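The thumb fault, finally
Nov 17, 2020

I said I would write up the fault once we had a cause, so these are my notes. The job is restocking chip cans from a steel table to a shelf. The arm is one we call Pastor, and the hand is a Binholm unit with the 1095 firmware.

The symptom was simple. Pastor would pick up a can, turn toward the shelf, and let go of it on the way. No error, no stop. The log said the grip was good the whole time. Two cans hit the floor on the first morning and I put it down to my own settings.

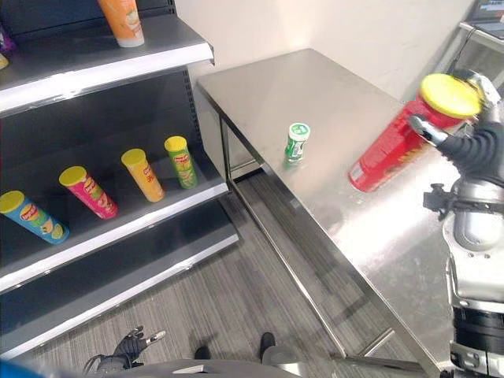 What we found

Idris Gwilliam pulled the thumb motor data and saw the current falling off whenever the wrist rolled past a certain angle. The connector at the base of the thumb had a cracked latch. When the cable got tugged, the thumb lost power, and the software went on reporting the last good reading.

The second part bothers me more than the latch. A dropped can is a dent and some crumbs. A hand that reports a grip it doesn't have is a safety problem, and I had been standing well inside its reach.

What changed

New latch, plus a longer loop of cable at the wrist. If the thumb reading is more than 8 milliseconds old, the arm now stops where it is. I also stay back behind the tape while it moves – I should have been doing that already.

Fitzgerald Nguyen-Tran wants the same check on the left hand before December. I have the parts on order from Plistero.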